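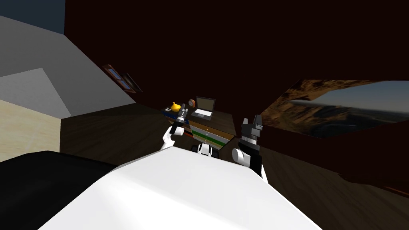

A desk in the middle distance, with the room beyond it. Computer rendering.

Stindum opens second office fit-out round in Kurnusdale

KURNUSDALE, Thu 11 May. Stindum, the office leasing company, has opened applications for the second round of its fit-out program at the Shemweta building. The round covers units on floors 2 and 3. Leases run for three years, with an option to renew on the same terms.

Each unit is supplied with lighting, a raised floor, power outlets and a data connection. Desks and storage may be ordered with the lease or brought in by the tenant. Floor loading is limited to 400 kilograms per square meter. Tenants planning to install heavier items must submit a load plan before signing.

Acoustic panels for both floors are made by Dristitz. The panels replace the ceiling tiles removed in February, when work on the air ducts was finished. Ducts on floor 2 were tested at 100 percent of rated airflow. Testing on floor 3 continues, and units there will be released after the results are filed with the city.

Applications are accepted in writing at the leasing office on the ground floor. Applicants must state the floor area needed, the number of desks and the preferred move-in month. Current tenants who wish to change units should use the transfer form. Parking is leased separately.

Floor plans and the rate sheet are available from the Stindum leasing office, Shemweta building, Kurnusdale.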